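A whole summer of glass

I have been meaning to write this since September and every time I sit down to do it I end up washing bottles instead. So the kettle is on, the sink is empty, and I'm going to get it all down in one go.

This was the summer I went properly mad for old glass. I've always liked it in a vague sort of way. My gran had a windowsill of little bottles that went blue and green all over the wall at teatime, and I used to move them about when she was in the other room. But liking a thing and getting up at half past four in the morning for it are very different, and this year I crossed over. I have now been to every car boot sale, jumble sale and church hall table top within bus distance of Clekeck, plus a good few that really weren't within bus distance at all.

It started with a jug. I'd gone into Zandby to get my boots mended, the cobbler wanted an hour, and there was a sale on in the hall behind the library. The jug was on a tray of odd saucers, pale smoky grey, with a handle that had been stuck on slightly crooked by somebody in a hurry, and it cost £2. I carried it round the rest of the hall hugged to my chest like a cat. When I got it home and held it up to the kitchen window there were tiny bubbles all through it, hundreds of them, strung out in lines where the glass had been pulled. I was gone. I didn't even take the price sticker off for a week.

If you've never picked up a bit of handmade glass and tilted it, please go and do so! The bottom is the best place to look. There'll often be a rough patch or a little polished dip in the middle where it was broken off the rod, and once you know to feel for that with your thumb you can go through a table in no time. You look at the wear as well. A piece that has been lived with has a ring of fine scratches underneath, going in all directions, from years of being slid on and off shelves. I do love that. It's decades of somebody dusting.

Shapes are another matter and I'm still hopeless at names. Things I'd have called a vase turn out in the books to be a celery, or a spill, or a hyacinth (the ones with the pinched neck and a cup on top for the bulb). I like a narrow neck and a fat body best. They hold three stems at most, but those three stems lean against the rim in a very pleasing way, and you don't need to know the first thing about flower arranging.
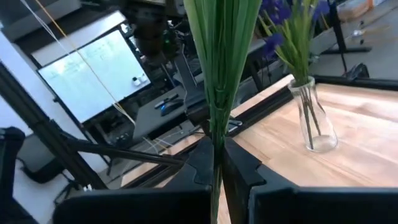
Green stems, with a round-bellied glass vase beside them

The early mornings were a surprise. I am not an early person. But the big field sale outside Clekeck opens to buyers at six, and by seven the good glass has gone into the backs of vans, so there was nothing else for it. I took to laying my clothes out on the landing the night before, like a child going on a school trip: big coat, the trousers with the deep pockets, torch, a bag full of old towels. The towels are the bit I feel strongly about. Newspaper is fine for one bottle, but when you've got nine of them knocking along on the top deck of a bus you want towels, and you want a pair of thick socks for anything with a stopper.

It's beautiful out there at that hour. There's mist down by the stream, everyone is whispering for no reason, and the bacon van hasn't quite got going but you can smell that it's thinking about it. People unpack their whole lives on to pasting tables. I saw a box of nothing but doorknobs. I saw a stuffed pike. I saw a complete set of encyclopaedias go for the price of a cup of tea, and the woman who bought them had to make four trips back to her car and was laughing the whole way.

My one great find of the year came out of that field, from under a table, in a washing-up bowl with some clothes pegs. It's a squat amber bowl with a thick wavy rim and HIRVONEN scratched into the base in spidery joined-up writing. I have looked and looked and I can't find a single thing about a Hirvonen who made glass. It could be the maker. It could be whoever owned it and didn't trust the neighbours. I sort of hope I never find out, though if you know, obviously write to me at once! It lives on the bathroom windowsill with the plug chain in it, and when the sun gets round there at about breakfast time the whole ceiling goes the colour of marmalade.

Then there's green. I said I wouldn't buy any more green, and I have bought a great deal more green. It's the moulded stuff that gets me, the kind with ribs or a raised pattern all round it. You can read it with your fingers. Collectors can be a bit sniffy about pressed and moulded glass compared with the blown sort, and I don't understand that one bit. A bottle that was made to hold something ordinary and sell for pennies, and somebody still took the trouble to put a pattern on it! Give me that over a posh decanter any day. They throw the best reflections too, if you stand them on something with a bit of a shine.
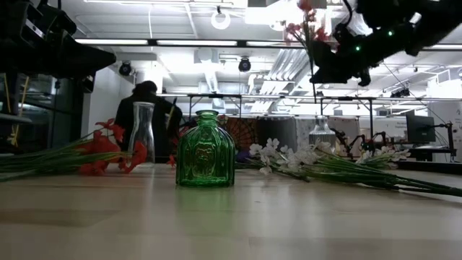 Filed under: Glass, Bargains, Getting Carried Away

Right, cleaning, which I get more messages about than anything else on this blog.

Most of what you bring home is only dusty and will come up with warm water and washing-up liquid. Warm, please, not hot. Old glass hates a shock, and I lost a lovely little inkwell in June by pouring half a kettle into it. It went with a noise like a pea being dropped on a plate and I had to go and sit in the garden. Put a tea towel in the bottom of the sink, take your rings off, and do one thing at a time.

For the insides of bottles I use uncooked rice and a splash of white vinegar. Pop in a spoonful, put your thumb over the end and swirl it about as if you were trying to hypnotise somebody. Tip it out, rinse, look, do it again. For green slime at the bottom of a carafe, which seems to be how most people store their carafes, a denture tablet left overnight is the thing. I've become such a regular for these that the chemist has started asking how I'm getting on with my new teeth.

What you can't shift is what they call sickness, a milky bloom that's actually in the surface. I spent most of a wet afternoon scrubbing at one before I read up on it. If it vanishes when the glass is wet and comes back as it dries, that's your answer, and you may as well put it somewhere dim and love it anyway.

And drying! Upside down on a towel is fine for an hour, but then turn it the right way up or the damp just sits in there. I poke a twist of kitchen roll down the neck and leave it till bedtime.

Now, what to put in them. I used to be very snooty about artificial flowers. My mum had a basket of them in the hall that had gone the colour of weak tea, and that put me off for thirty years. But I've got a north-facing front room and a job, and fresh flowers for every bottle I own would bankrupt me. So I bought a few fake stems from the market in Zandby, told myself it was only for winter, and I've been quite won over. The trick is to use far fewer than you think and to bend them. They come out of the packet as straight as knitting needles, and no flower on earth stands like that. A bit of a curve, one head turned away from you, a couple of leaves pulled down, and you'd be amazed.

Blues and purples are the ones that fool people. White is good if the petals have a bit of a ruffle. I'm less sure about red, though I do have a bunch for December. And clear glass is unforgiving with fake stems, so I keep mine for the real thing in spring and put the pretend ones in anything dark.

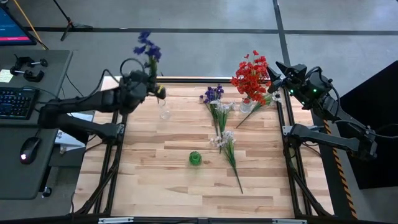
Dark blue-violet flowers and a little clear vase

I should tell you about the Cadetti, seeing as half of this was written there. It's the café at the bottom of the hill by Zandby bus station, steamed-up windows, very good cheese scones, and it opens early enough to catch everybody coming back from the field. By nine o'clock every table has something unwrapped on it. You don't have to know anyone. You just put your bag down and somebody leans over and says "go on then, what did you get?" and off you go. I've learned more in there over a scone than from any of the books. I was shown how to tell a ground rim from a fire-polished one using a teaspoon and a milk jug. I swapped two ashtrays for a cream skimmer. I heard a very long story about a chandelier and a goat that I've promised not to put on the internet.

It's also where I was told about the bottle dump at the old brickworks, and I thought they were pulling my leg, but the local history room has a printed list of everything that came out of it when the road was widened. It runs to 2,231 entries, mostly bottles and jars, each with a line of description, and I have read the lot. Ginger beer, hair restorer, something called Embrocation for Man or Beast. It's the best thing I've read all year. I'd pay good money for a copy, but they only let you have it at the desk, under the eye of a very large clock.
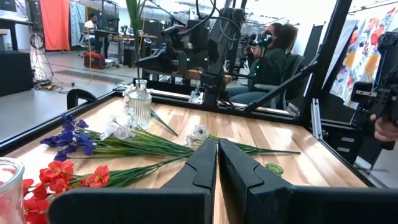

Where it's all going to live

So, the awkward bit. I did a stocktake over the bank holiday and I have 57 pieces. In my head it was twenty. They're on the windowsills, on top of the wardrobe, along the side of the bath, and there's a row on the stairs that the cat treats as a slalom. Something had to be done.

I've had a narrow shelf put up right across the kitchen window, halfway up, just deep enough for a bottle. I was worried it would make the room dark and it's done the opposite. Everything glows! I've got them in order of colour at the moment, amber through to green and then the one blue, but I'll probably get bored and muddle them up. There's a strip of beading along the front edge to stop anything walking off when the lorries go past, and if you're thinking of doing the same, don't skip that. Glass creeps. I put a pencil mark by one bottle and it had moved the width of my finger in a month.

Anything that doesn't fit on the shelf has to go, that's the new rule. I'm taking a box down to the Cadetti this month to swap or give away, and I've already wrapped the ones I can bear to part with, then unwrapped two of them again. The grey jug stays. The Hirvonen stays. The pickle jar with the chip can go to anyone who promises to put it in a window.

There's one more field sale before they stop for the winter. They were saying at the gate that 3,000 people came to the last one, and it did feel like it in the queue for the bacon van. I'm only going to look. The clothes are already out on the landing, and I've washed the towels.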